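Projects > Spring Reports > Shared Bins and Lost Objects

Shared Bins and Lost Objects: Draft 2
Wendy Bellamy, with Nigel Hulme
May 2, 2022

Question we started with: when household stuff of different kinds ends up in one bin, how do people sort it back out, and what gets stuck in the middle? Kitchen things, cleaning things, toys. Everybody has a bin like this at home. We wanted to know which objects people agree on and which ones they argue over.

Method. Asked 15 households on Tanengate to let us log what was in their catch-all bin. Started in January, logged 373 objects total. Each one got a category from us and a category from the owner, no talking beforehand. Nigel did the forms, I did the spreadsheet. Lost one form, redid it.

Then a smaller part with mixed sets, five objects per set, in a bin with high enough sides that you have to reach in. Cup, bowl, brush, a soft toy, a hard toy. People were asked where each thing should live.

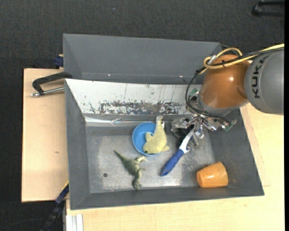 Cups and bowls were easy. Kitchen, nearly every time, even bright colored ones that could of been from a play set. Brushes were the worst. Kitchen sink, bathroom, under the stairs, "wherever the last one was." Out of 157 disagreements in the household log the biggest share was brushes and cloths, toys second.

Toys split by feel. Plush went to a bed or a couch, plastic figures went back in a box. Did not expect that, we had toys down as one catagory the whole time and had to go back and recode.

Problems: our categories were too broad (see above). Also owners got faster as they went, so later objects probably got less thought. Didn't control for order. Should have.

Still to do: redo chart 2, add the Milladow households if they send forms back, fix the references. Nigel wants a section on labels on bins, not sure theres room.

Contact: Wendy Bellamy, project desk | Back to top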